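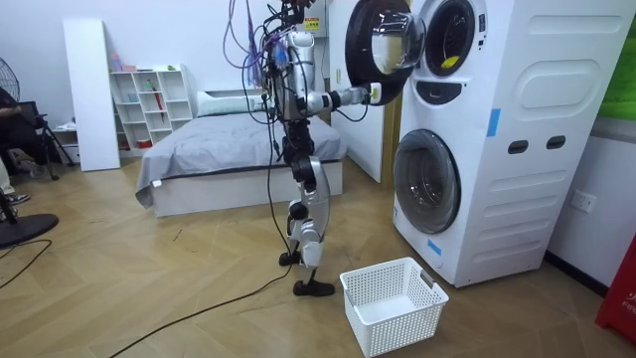

Section 4. Your first load in the Nurthorpe stacked pair

Congratulations on getting the tower upright and level, which is the hard part! Before you wash anything you care about, take a minute to clear the floor and get your basket ready. An open plastic basket with holes in the sides is ideal, set down right in front of the lower door, where you can drop things into it from either drum.

1. Open the upper door fully and feel around the drum for packing paper.
2. Do the same with the lower drum.
3. Close both doors until they click.
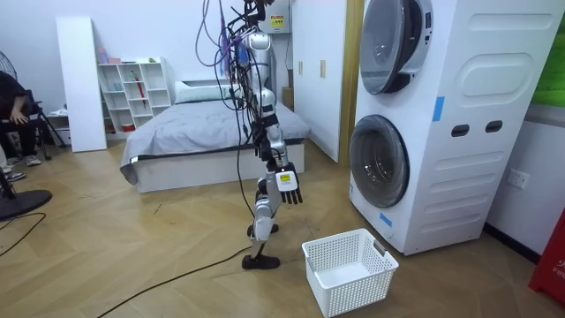 Written by Osman, set-up guides, Kasgate Home Laundry

Now for the settings. The lower machine spins at 700 out of the box, and I'd leave it there for the first month or so, while you get to know the sounds it makes (there are a few!).

4. Select Cotton 60 and run the lower drum empty, with no detergent.
5. When the cycle ends, leave the door ajar for a while.

CAUTION: Don't hang towels or lean your weight on an open door, upper or lower.

Note: The dryer draws up to 3,000 watts, so please give it an outlet of its own and skip the extension cord.

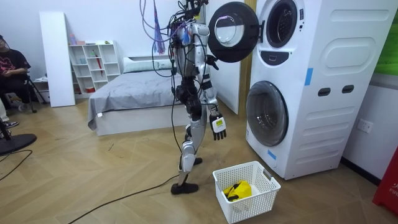 6. Sort your first real load, and keep it small. Bright colors go in by themselves, zippers closed and pockets emptied.
7. Shake each piece out before it goes in. Clothes that go in balled up tend to come out balled up, and then you have the ironing to think about as well.

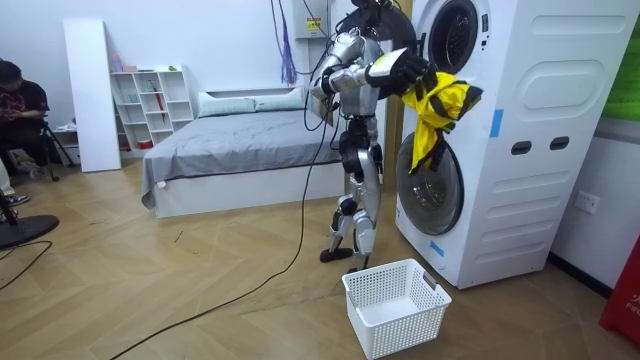

Flullow adds that sports shirts and anything else stretchy should be turned inside out first, and dried on Low, even if the care label allows more.

8. Clean the lint filter after every dryer load.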